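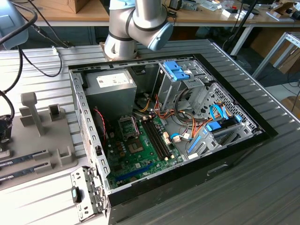 3 研究地点与材料

3.1 Isum 的旧电脑流通

本节介绍研究的地点、材料的来源和分析的步骤。前一节讨论了“闲置”这个概念在家庭消费研究里的用法，本文沿用较宽的定义：一台电脑只要主人不再日常使用，同时还没有交给别人或者送去回收，就算作闲置。按照这个定义，放在储藏室里的电脑是闲置的，放在书桌下面、偶尔开机查一个旧文件的电脑，要看主人自己怎样说明。我们在访谈中多次遇到这后一种情况，所以在 3.4 节里单独说明处理的办法。

Isum 是一个内陆的小城，冬天长，住宅以独栋房屋和低层公寓为主。独栋房屋一般有阁楼或者车库，公寓楼则在地下一层给每户分一个带锁的储藏间。这种居住条件对本研究很重要，原因在于空间不紧张的家庭很少受到外部的压力去处理旧物。大城市的研究常常把搬家看作处理旧电器的主要时刻，在 Isum 搬家的人比较少，我们预期别的时刻会更重要，例如孩子离家上学、老人去世以后整理房屋、或者换网络供应商的时候顺便换电脑。

旧电脑在 Isum 可以走的路线有限。市政的回收站接受所有电子废弃物，但是开放时间短，没有汽车的居民很难把一台台式机送过去。商业方面有两家店铺与本研究有关。Trekex 是维修店，收费修理台式机和笔记本电脑，也收购还能使用的零件，主要是内存、硬盘和电源。Tuominen 是综合的旧货店，卖家具、餐具、衣服和书，靠近后门的架子上也放电脑和显示器。两家店的位置离得不远，顾客有一部分重合，不过店主对于“什么东西还值得留下”的判断很不一样，这一点在第 4 节会详细讨论。

此外还有非正式的路线：亲戚之间转让、邻居之间赠送、单位更换设备的时候让职工带回家。这些路线没有书面记录，只能通过访谈来了解。文献里对这一类转让的描述往往比较乐观，把它看作邻里关系的表现。我们的受访者也提到邻里关系，同时也提到尴尬：送出去的电脑坏了以后，接受的一方不好意思说，送的一方又觉得自己有责任帮忙。有一位受访者因此决定以后只把电脑送给不太熟悉的人。

3.2 店铺登记

书面材料来自 Trekex 的维修登记。店里使用一个叫 Evel 的登记程序，每接收一台设备就建立一条记录，内容包括接收日期、设备类型、顾客描述的故障、店员检查以后写的故障、更换的零件、价格，以及最后的结果。结果一栏有固定的选项，即“修好取走”“未修取走”“留店”和“送回收”。店主同意我们使用去掉姓名和电话以后的记录，条件是论文里不公布单项价格。

我们使用的记录共 195 条，全部是台式机。笔记本电脑的记录没有放进来，主要考虑是笔记本的故障集中在屏幕、电池和键盘，维修的逻辑与台式机不同，放在一起会使比较变得困难。台式机的好处在于它的结构比较开放，大部分零件可以单独取下和更换，顾客因此常常面对一个真正的选择：换一个零件、换几个零件、或者全部换掉。笔记本的顾客较少有这样的选择。

登记材料有几个弱点，需要预先说明。第一，“顾客描述的故障”是店员听了以后写下来的，用词很简短，“慢”“不开机”“有声音”这样的写法占了很大的部分。顾客原来怎么说，我们已经无法知道。第二，同一台电脑如果在不同的时候送来，Evel 会建立新的记录，不会自动与旧的记录连接。我们根据机型和更换零件的历史尽量找出了重复的设备，但是不能保证没有遗漏。第三，“留店”这个结果包括很不同的情况：有的顾客明确表示不要了，有的顾客只是没有来取。店主对这两种情况的区别很清楚，在登记里却没有写出来。对于这一类记录，我们请店主凭记忆补充说明，他记不清楚的就标为“原因不明”。

为了使没有技术背景的读者能够理解后面的分析，需要简单解释登记中出现的主要零件。电源把市电转换成各部件所需的低压直流电，它损坏的时候电脑往往完全没有反应，顾客容易以为整台机器已经报废，事实上更换电源是比较简单的维修。硬盘保存数据，它的故障在感情上最沉重，下文会看到，顾客愿意为硬盘付出的时间远远超过为其他零件付出的时间。内存不足使电脑变慢，增加内存是店里推荐得最多的升级。主板连接其他所有的零件，更换主板在技术上可行，可是适合旧型号的主板不容易买到，而且换了主板以后，处理器和内存常常也要跟着换。店主把主板故障叫作“该谈话的时候”，意思是这时候他会停下来，请顾客坐下，问清楚他们究竟需要什么。

“该谈话的时候”对于我们的问题有特别的意义。在其他故障的情况下，维修是一个连续的过程，顾客同意价格，店员更换零件，电脑回到家里原来的位置。主板的故障打断了这个过程，顾客必须回答一个平时可以不回答的问题：这台电脑对于我来说还是同一台电脑吗？有的顾客认为机箱没有变，放在同样的桌子下面，当然还是同一台。有的顾客认为文件在哪里，电脑就在哪里，所以只要保存硬盘，其余的都可以放弃。我们在编码的时候把前一种说法叫作“外壳的同一性”，把后一种叫作“内容的同一性”。这两个名称只是为了工作方便，没有哲学上的要求。

店主还注意到，打开机箱对顾客的态度有影响。平时顾客只认识电脑的外表，看到里面的灰尘和零件以后，有人觉得它比想象的简单，因而更愿意修；也有人觉得它旧得让人不好意思，因而更愿意放弃。店主自己的习惯是当着顾客的面打开机箱，并且用手指出他所说的零件。他认为这样做可以减少误会，特别是对于那些曾经在别的地方被多收过钱的顾客。Tuominen 的做法相反，旧货店从来不打开机箱，只检查电脑能不能启动，然后按照外表的新旧定价。从旧货店的角度看，这完全合理，店员没有维修的训练，顾客买的时候也多半只看外表。

3.3 访谈

登记材料可以说明送到店里的电脑后来怎么样，却不能说明那些从来没有送到店里的电脑。为此我们在 Isum 做了 60 次家庭访谈。受访者通过图书馆的告示栏、旧货店的收银台和熟人介绍来招募，唯一的条件是家里至少有一台不再日常使用的电脑。访谈在受访者家中进行，从六月开始，由 Valtteri Seppälä 主持。最后一次访谈的日期是 2018年7月25日。夏天做访谈有方便的地方，也有不方便的地方：储藏室和阁楼容易进去，但是一部分家庭外出度假，退休的受访者因此偏多。

每次访谈分成前后两个部分。前一部分坐着谈，内容是家里所有电脑的历史，从第一台开始，按时间往后讲。受访者讲到某一台的时候，我们请他们说明是什么时候买的、谁用过、放在哪个房间、后来到哪里去了。后一部分走着谈，受访者带我们去看闲置电脑放的地方，并且说明它旁边的东西。这个方法来自对家庭储藏空间的研究，它的好处是受访者常常在看到实物的时候想起前面没有说过的事。好几位受访者在前一部分说“只有一台”，走到阁楼以后又找到另外的。

走着谈的部分也让我们注意到周围物品的意义。闲置的电脑很少单独存放，它旁边一般有原来的包装盒、说明书、安装光盘和各种电线。电线的问题特别突出。许多受访者不愿意处理电脑，是担心把还有用的电线一起扔掉；又不愿意处理电线，是担心以后电脑要用。这样两种东西互相成为保留对方的理由。一位退休的中学教师把这种情况比作图书馆里没有人借的书和它的卡片，只要卡片还在，书就不能算丢失。

访谈中有一个问题比较敏感，就是数据。我们没有询问电脑里具体有什么文件，只询问受访者是否知道里面有什么。回答大致分成几类：确定里面没有重要东西的，确定里面有照片或者信件的，以及完全不知道的。不知道的人往往最不愿意处理。他们的理由很一致，即在弄清楚以前不能扔，而弄清楚需要找到显示器、键盘和密码，这件事一直没有时间去做。有 7 位受访者保留的是已经去世的家人的电脑，对于他们来说，打开电脑本身就是一个需要准备的行为。我们在这些访谈中没有按照提纲追问，谈话的方向由受访者决定。

所有受访者都得到了书面说明，可以在任何时候退出。有 2 位在访谈以后要求删除一部分谈话，内容涉及家庭内部的财产安排，我们照办了。引文中的受访者一律不出现姓名，职业和年龄只在有助于理解的时候才说明。

图 3 计算机主板。
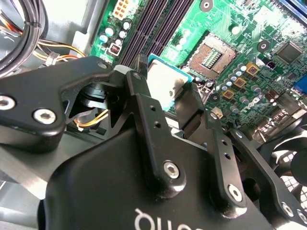 3.4 编码与分析

登记记录和访谈记录先分开编码，然后再比较。登记记录的编码比较机械，以故障零件和最后结果为主要的变量，另外加上一个“顾客是否犹豫”的变量。后者依据的是 Evel 里的备注栏，例如“再考虑”“下周打电话”“问儿子”。这一类备注数量不少，写得也很随意，但是它们保存了维修决定中的等待时间，在别的材料里很难找到。我们没有把等待的长短当作数字来分析，店员打电话的时间取决于店里忙不忙，与顾客的犹豫没有固定的关系。

访谈记录的编码分两轮。第一轮按照受访者自己的用词来标记，尽量不引入研究者的概念。在这一轮里，出现得最多的词是“还能用”。同一个词在不同的句子里意思不同：有时指电脑能够启动，有时指电脑对于某一个人来说够用，有时只是表示说话的人不愿意浪费。第二轮我们把这些意思分开，并且注意它们在同一次谈话里怎样转换。典型的转换发生在讨论赠送的时候。受访者先说电脑还能用，所以扔掉可惜；问到可以送给谁，又说现在谁也不会要这样慢的电脑。两个判断都是真诚的，它们的标准不一样，前面用的是机器的标准，后面用的是接受者的标准。

前面提到的边界情况，即偶尔开机的电脑，按照以下的原则处理。如果受访者能够说出最近一次开机的目的，并且这个目的以后还会出现，例如每年报税时查看旧的表格，就不算闲置，在表格里标为“备用”。如果受访者只是认为将来也许会需要，但是说不出目的，就算闲置。这个原则有一定的任意性。我们请另一位编码者独立处理了边界情况，意见不同的地方经过讨论决定，讨论中最难统一的是只用来玩旧游戏的电脑。最后我们把它们归入“备用”，理由是受访者谈到它们的时候用的是现在时的语气，而且大多数还接着显示器。

关于语言也需要说明。访谈用当地语言进行，引文由作者译成中文。“留着”和“保存”在原文里是同一个动词，译文根据上下文选择其中的一个。“留着”比较被动，没有做决定也可以留着；“保存”则包含一定的意图。读者在第 4 节看到这两个词的时候，请记住它们的区别是翻译带来的。凡是这种区别影响到论证的地方，我们在脚注里给出原词。

3.5 材料的限度

本研究的材料有明显的地方性。Trekex 的店主在当地工作多年，顾客信任他，也愿意听他的建议，换一个店主，登记里的结果可能会不同。旧货店没有登记程序，Tuominen 的材料只有我们的观察笔记和与店员的谈话，因此不能与维修店的材料作数量上的比较。在正文里，凡是涉及旧货店的说法，都应当理解为描述。

招募的方式也造成了偏差。愿意让研究者走进自己储藏室的人，一般对储藏室的状态比较放心，或者至少能够拿它开玩笑。我们推测，储藏空间最混乱的家庭和最整齐的家庭都没有来报名，前者不愿意让人看，后者没有闲置的电脑可以看。另外，访谈对象是整个家庭，坐下来谈话的却常常只有一个人。当配偶中途进来的时候，电脑的历史有时会被改写：某一台是谁要买的，某一台为什么没有送人，两个人的说法并不相同。我们把这样的不同都保留在记录里，没有试图判断哪一种说法正确。

最后，访谈材料只包括仍然留在家里的电脑的完整谈话，已经送走的电脑只出现在受访者的回忆里，细节少得多。登记材料部分地弥补了这个缺点，可是登记里的“送回收”只说明电脑离开了店铺，并不说明它以后的去向。市政回收站不按型号登记接收的设备，所以从店铺到回收站以后的路线不在本文讨论的范围之内。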